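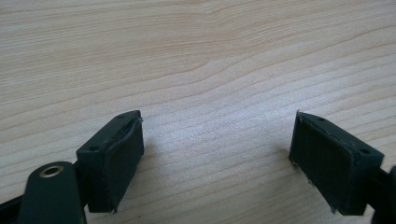

Use oil soap on it and you will be polishing out streaks for a week, was the advice from Kimov, left under the earlier version of this guide. The point stands for any sealed top, and the method now uses plain dish soap.

Cleaning and Resetting a Small Wood-Grain Table

The procedure suits a light table with a smooth finish. It does not suit oiled or waxed tops.

What you need
Two microfiber cloths
500 ml of lukewarm water
Three drops of dish soap
A soft brush

Step 1. Clear and dust
Take everything off the top. Dust with a dry cloth, following the grain. Grit left on the surface will scratch once water is added.

Step 2. Wash
Wring the first cloth until it no longer drips. Wipe from the far edge to the near edge in overlapping passes. Do not spray water directly onto the top.

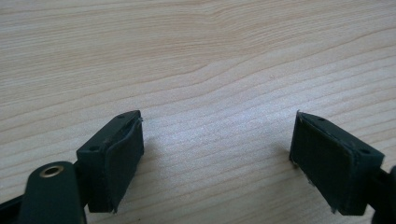
Drying decides how the finish looks afterward. Use the second cloth at once and keep the strokes in one direction. Check the result against the light: on a pale top the grain looks whitish where the reflection falls, and soap film is easy to mistake for it. Move your head to one side – glare shifts with you, film stays put. Repeat the wipe with clean water if any film remains.

Step 3. Put the caddy back
Wash and dry the base of the caddy first. A divided plastic caddy should stand near the middle of the top, clear of any cable grommet. Put tall boxes such as toothpaste upright in a compartment.

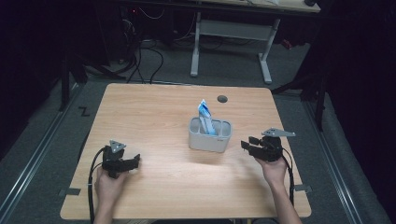 Step 4. Maintenance
Dust weekly. Repeat the full wash every 31 days, or sooner if toothpaste gets on the surface. Remove dried paste with a damp cloth held on the spot for a minute – never with a blade.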